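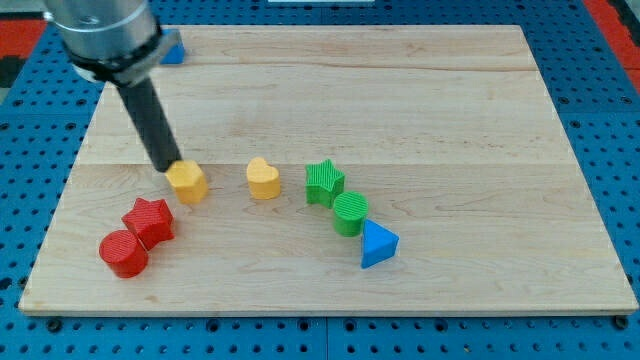
Tip down on the yellow hexagon, where it usually goes wrong.

Arm presses down too hard on some blocks and goes into protective stop

Posted in Small Arms and Benchtop Automation, May 24, 2019

I run a small sorting demo at a training shop in Brostwood. The arm has a long black rod for a tool and moves colored shape blocks around on a wooden board. The table under the board is the blue perforated kind. The controller is a Flallus and the camera software is Kahraman, both on whatever version they shipped with.

It worked fine from December until last week. Now it comes down on a block, keeps pushing after contact, and the controller throws a force fault and stops. Not on every block. The yellow hexagon is the worst, the heart is second, and the green ones over on the other side hardly ever do it. The blocks are all the same height by my calipers, give or take what you get with ribbed sides and tops.

I have redone the tool length twice and got 185 mm both times. The force limit is set at 30 N. I could raise it, but I have people standing next to this thing and I don't want to. What else should I look at?

benchrat_5

Don't raise the limit. It is doing its job.

If the tool length is good and the blocks are the same height, then the surface under them is not where the arm thinks it is. You have a wood board sitting on a metal table (I assume metal), and wood moves. Your board has a seam across the middle, so it could be two pieces glued up, and those can cup or lift along the joint. Put a straightedge across it in both directions and see if light comes through.

Then touch off the board itself with the blocks removed. Do the four corners and a few points along the seam, at slow speed, and write down the Z at each one. If the numbers near the hexagon are higher than the rest, there is your fault. I would shim or clamp the board first, then teach the plane again from three points. Keep your hands out from under the rod while you jog it, even at low speed.

Clalholm_Tech

Reboot the controller. Fixed mine.

gripmaster

Had close to the same thing on a Flallus in our shop. The board was part of it, but the tool was also loose. Check the collar up at the wrist. Ours had backed off just enough that the rod tipped a little under load, and the length still measured right because we measured it hanging free. Push sideways on the end with the power off and feel for play.

Also check your approach speed. We had the fast move ending 5 mm above the block, and there wasn't enough room to slow down before contact. We moved that out to roughly 30 mm and put the last part at slow speed. It costs a second or so per pick.

After you change anything, run it with the guard closed and one block on the board before you put the rest back.

poster edited to add: Straightedge shows the board is up near the seam on the left side, a bit over 1 mm. Collar feels tight. I have it clamped flat now and will teach the plane again on Monday.

benchrat_5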